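The Gripper That Said It Was Holding On

June 8, 2025

Plokon, the company that sells a two-fingered robot hand for light assembly work, says the drop problem is fixed. It said so in November too, and the customers who believed it then spent the winter picking parts up off the floor.

The fault is simple to describe. The hand closes on an object, reports a secure hold, and begins to lift. Somewhere on the way up the object slides out. The controller goes on reporting a secure hold, and the arm finishes its trip and carefully sets down nothing.

At Bruvimstead, a packaging shop that put the hand on its night line, the log for one shift showed 79 successful placements. Staff found 11 of the items under the conveyor. One had jammed a drive belt. There were no injuries, a fact the supplier mentions early and often.

Plokon blamed dusty pads. Then it blamed the customer's lighting, an odd choice for a sensor that measures motor current. Its latest explanation is a bad threshold in the Plina control software, which treated any resistance at the fingers as proof of a grip. A sticky joint would do. So would a finger brushing the table.

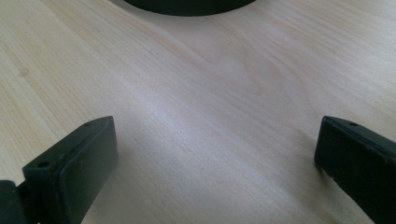 Ridgeway, the test lab hired to check the patch, ran 3000 lifts and has published a pass rate without publishing what it lifted. Shape matters a great deal with flat fingers like these, and a round black thing of the kind sitting ahead of the open jaws gives them far less to press against than a box would. So does the height of the approach. With the right finger this close to the wood, a small error could put it in contact with the tabletop, and contact was what fooled the software in the first place.

The patch adds a second check 30 millimeters into the lift. Plokon would not say what happens if a part slips after that. Bruvimstead has installed the update and kept a person at the end of the line.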